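4.2 Gripper comparison in the clutter bin

Having established that both end effectors could pick up one object on a bare table, a result that surprised no one, we moved to the bin. The Bralleo gripper is a two-finger parallel design with a stiff linkage. The Jutgate gripper is a suction unit with a short bellows and a tendency to make a confident hissing noise whether or not it is holding anything. Both were driven by the same Civent controller, with the same grasp planner and the same speed limit, so that neither could blame its upbringing.

Each gripper was given 100 attempts. An attempt began when the arm crossed the rim of the bin on its way down and ended when the object was released in the drop zone, released somewhere else, or never acquired. The bin was refilled by tipping the objects in from a bucket. We considered arranging them by hand to match starting layouts between trials, but our hand-arranged layouts were suspiciously easy, and we gave it up after a morning. The object set was mostly cups and bowls, with smaller pieces mixed in. Contact force was capped at the wrist in all trials, and the planner was allowed one retry per object before moving on.

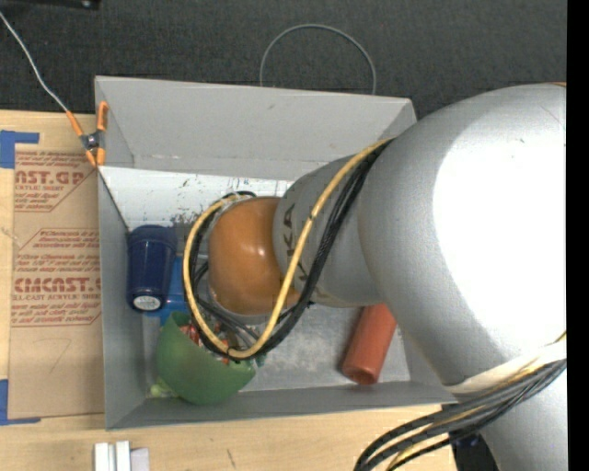 Figure 6. Arm reaching into the clutter bin. The green bowl is tipped on its side, and the upper end of the reddish-orange cup is hidden by the arm.

Cables deserve more space than they usually get in papers of this kind. The external bundle loops around the wrist joint, and from the overhead view it can hide a good part of what the gripper is about to touch. The planner of Enriquez, which we used unchanged, models the arm as a set of clean capsules with no cables whatsoever. This is a charming view of the world. We added a keep-out margin of 13 mm to the wrist capsule and lost a few reachable grasps near the walls in return.

Bralleo completed 46 of its 100 attempts. Most of its failures came at the bin wall, where one finger had room to descend and the other did not. Jutgate did well on flat bases and smooth outer curves and poorly on rims, as anyone who has tried to vacuum a colander could have told us - its failures were at least quick, with a median of 800 ms between contact and the controller reporting lost vacuum. Retries helped Bralleo more, mainly when the first attempt had nudged a bowl into a better pose. We count these as successes, with some embarrassment, and mark them separately in the appendix.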